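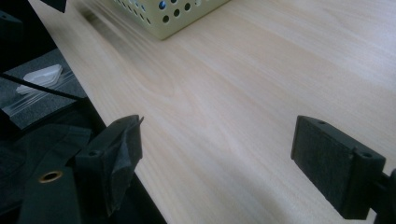 The work in this period was mainly on the table chores, the second of the tasks we agreed with Stimulance for the Drumis project. The question is still the same as in our proposal: can a machine do the small jobs of a household at a level that a normal family would accept? For sorting and putting away small things we now have a partial answer. Every trial begins with the items in a basket with round holes in its sides, such as the pale green one on the wooden table, and the fingers open over the bare table top. The machine must take one item, put it down in the right area and come back for the next.

We recorded 1009 trials until the end of October. Nearly 600 of them were finished without any help from a person. This is better than we expected in the spring, but I would ask you to read the number with care. Most of the good trials are with stiff items, for example pegs, lids and small boxes. With socks and cleaning cloths the result is much weaker. The fingers often take two layers when they should take one, or they catch the rim of the basket and pull it along the table.

Speed is also a problem. A person empties the basket in less time than the machine needs to choose its first item. For a household this may be acceptable, if the work is done at night or when the family is out. For the shop in Brorkbridge, where we made the shelf tests, it is not. The staff there were patient with us, but they told us clearly that they would not wait for it during opening hours. The shelf tests are therefore stopped for the moment, and the remaining hours were moved to the table chores, as you approved.

The cooperation with Jafarzadeh continues well. They delivered 2 new sets of finger pads, one softer than the other. The softer set holds cloth better but wears out quickly, and we would like to compare both for a longer time before we order more.

The costs are within the plan. We spent less on travel and more on spare parts, and the details are in the attached table.

In the next period we want to work only with soft items and to repeat the basket task with less light, as in a usual kitchen in the evening. We also ask for your agreement to delay the folding task – it depends on a good grip of single layers, and we do not have this yet. A revised time plan will be sent to you before the next call.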